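Setting Up and Maintaining the Hand-Held Gripper Station

Applies to: Lelley bench, paired hand-held grippers, compartment tray tasks
Maintained by: Aileen Dagdag

This procedure covers the start-of-shift setup for the two-hand gripper station and the small repairs an operator can make without calling the shop. Allow 4 minutes for the jaw check alone if the grippers have been stored overnight.

Before you start

Switch off power to both grippers at the supply. Do not unplug either gripper at the body end. The connector there is rated for few cycles and is the most common cause of a dead unit.

You will need a 2 mm hex key, a lint-free cloth, isopropyl alcohol and a feeler gauge.

Step 1. Secure the tabletop

Check the clamp at each front corner. Push the tabletop sideways with the palm of your hand. If it shifts, loosen both clamps, square the top against the frame, and tighten them a little at a time, alternating sides. A top that creeps during a session will put the recorded positions off, and the error is hard to find later.

Step 2. Place the tray and lid

Set the tray within easy reach of both jaws with its long side facing the operator. Lay the lid flat to the left of the tray, knob up. Wipe the knob with alcohol. Skin oil on the knob causes more dropped lids than worn jaws do.

Step 3. Route the cables

Each cable should leave its gripper on the outer side of the hand and hang in a loose loop below the table edge. Keep the slack off the tabletop. Turn each wrist through its full range and feel for any pull at the strain relief.

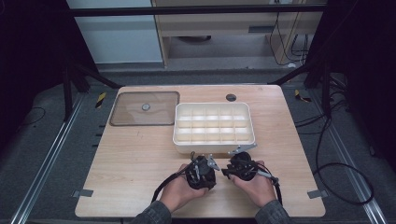 If a cable does pull, add slack from the floor side. Do not shift the cable inside the strain relief. Coil any extra length clear of the rails and of the operator's feet.

Step 4. Check the jaws

Close each jaw by hand with the power off. Travel should be smooth, with no click. Sight along the closed jaw and measure the gap at the tip with the feeler gauge. If the gap is over the limit marked on the station card, back off the jaw screw a half turn, reseat the finger against its shoulder, and retighten.

Step 5. Zero and test

Restore power. Hold both jaws fully open and run the zero routine. Then lift the lid by its knob, hold it over the tray, and put it back. Repeat with the other hand. If either reading drifts while the jaw is held still, zero again. If it drifts a second time, tag the gripper and use the spare.

Service interval

Clean the jaw pivots every 300 cycles — sooner if the tray parts shed dust. Use alcohol only. Oil migrates to the gripping faces.

Fault code 67 means the jaw encoder was not found. Power down, check the supply end of the cable, and restart. If the code returns, send the gripper and its cable together to the Bimberg shop.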